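Notes for the November talk: Clothes We Keep Too Long

Opening (3 minutes)

Welcome everybody, and do let the folks at the back find a chair before you start. Ask who still owns something from high school, and wait, because the hands always go up slowly!

Then tell them about the sweatshirt drawer, and how mine had 12 of them when I moved out of the Orno Street place. I wore three.

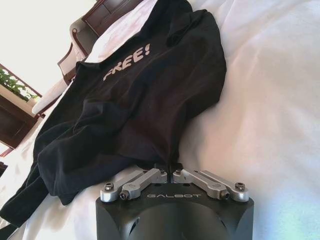
The mending part (10 minutes)

Pass the Lamico thread around. Talk about cuffs first, they wear out soonest, and then take questions for as long as people like.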